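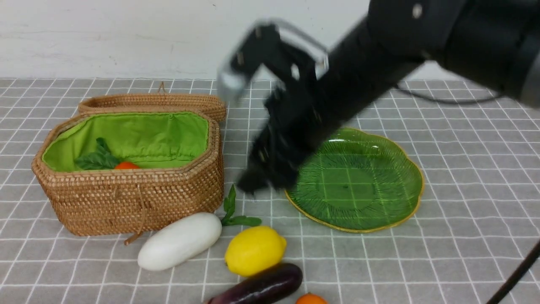
The Picnic Industry Wants Your Saturday Back

January 2025

Every winter the catalogs arrive with next summer already laid out on a blanket. There is a hill, a tree, a cheese. Everyone's shirt is clean. The food has been arranged by somebody who did not have to carry it, and the sun is at the height where it flatters people and melts nothing.

I like eating outdoors. I grew up doing it out of a paper sack, on the hood of a car, with the wind taking the napkins. What I don't believe is that the experience has been waiting all these years for a subscription.

Jitis would like me to believe it. The company sells what it calls a "curated outdoor meal," delivered in a chilled box on the morning you plan to use it. I ordered the one for two last August. The price came to 60 dollars before the delivery fee, and for that I received a jar of olives, two sandwiches, a small tub of grain salad, some crackers and a card explaining how to be present. The sandwiches were good. I could have bought ones just as good at the deli on my corner, which does not print cards.

The company's pitch is that it saves you time. I tried to work out how much. Making two sandwiches takes me 5 minutes if the mustard isn't hiding. Waiting at home for the Jitis van took most of the morning, and by then the park in Nesmont had filled up and we ate on a slope, holding our plates level with our knees.

Nesmont is a good place to watch all this happen. The town has a long green park by the river, and for years people simply sat in it. Then the park got a reservation system. You can still sit wherever you like on most of the grass, but the flat part under the maples, the part anyone would want, has been divided into numbered "lawn rooms" that rent for 20 dollars an afternoon. A sign says the fee supports the trees. I have asked the parks office twice how much of it reaches the trees and have been sent the same leaflet both times.
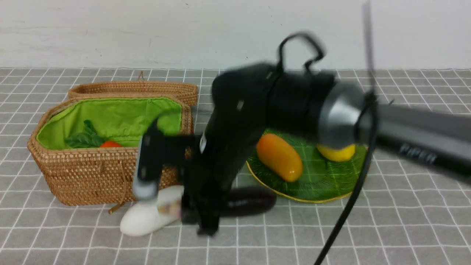
The defenders of the new picnic say it gets people outside who wouldn't otherwise go. Maybe it does. The number they tend to quote comes from a survey paid for by Mandagi, a maker of folding furniture, which asked 926 adults whether they would picnic more often if it were "more comfortable and convenient." Most said yes. I would have said yes too. I would do nearly anything more often if it were more comfortable and convenient, including my taxes. The survey did not ask whether those people owned a blanket, or whether they had gone on a picnic after buying a chair.

The chair deserves a word. Mandagi's best seller has a cup holder, a phone pocket and a little side table that swings out on an arm. It is a pleasant thing to sit in. It also weighs enough that you will not take it any distance from a parking lot, and so the picnics of its owners take place beside parking lots. I walked past a row of them by the river one afternoon, all facing the cars.

Then there is the matter of the food itself. Somewhere along the line the outdoor meal became a thing to be photographed, and the menu changed to suit. Figs turned up. So did soft cheeses, which are at their best for a short while and after that are a problem. The old standbys were chosen by people who had made mistakes: hard-boiled eggs, cold chicken, pickles, a firm peach, cookies without frosting. You could drop that lunch down a bank and still eat it.

Emport, which runs cooking classes in a former bank downtown, now offers a workshop in picnic planning. I went, expecting to be annoyed, and was annoyed for the first hour, most of which concerned color. The second hour was better. The teacher talked about packing in the order you'll want things, heavy items low, bread last, and keeping the drinks in a separate cooler so that the food isn't exposed every time someone gets thirsty. It was sound advice. It was also what my grandmother used to shout from the porch.

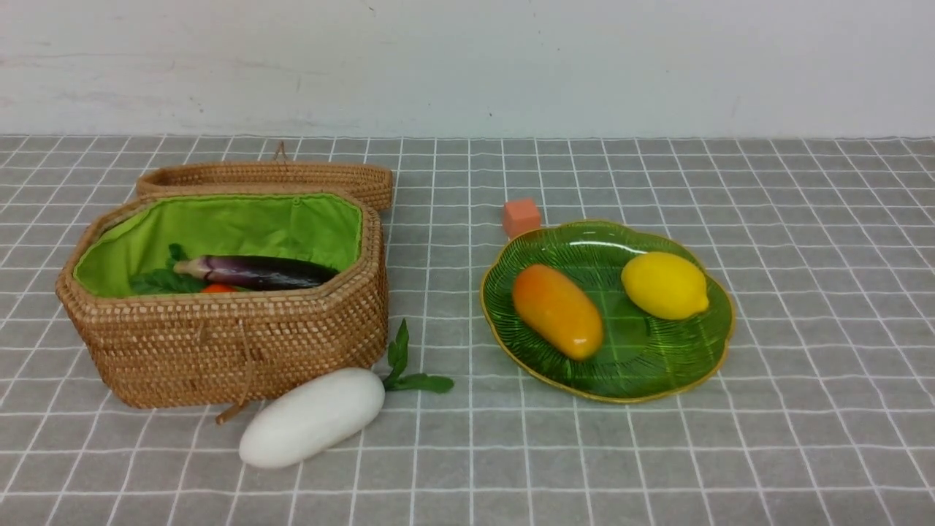 I don't think any of these businesses are crooked. They sell nice things to people who are short of time, and plenty of those people go home happy. My complaint is with the suggestion underneath, that a meal on the grass is a kind of event and that you'd better not attempt one without equipment. I know a couple who put off their first picnic of the year for weeks because they hadn't settled on a cooler. By the time they picked one, it was too hot to go.

So the Jitis box has been flattened and put out with the recycling, and I have canceled the renewal, a process that required a phone call and two transfers. I kept the olive jar. It holds enough lemonade for one person, and the lid doesn't leak if you keep it upright.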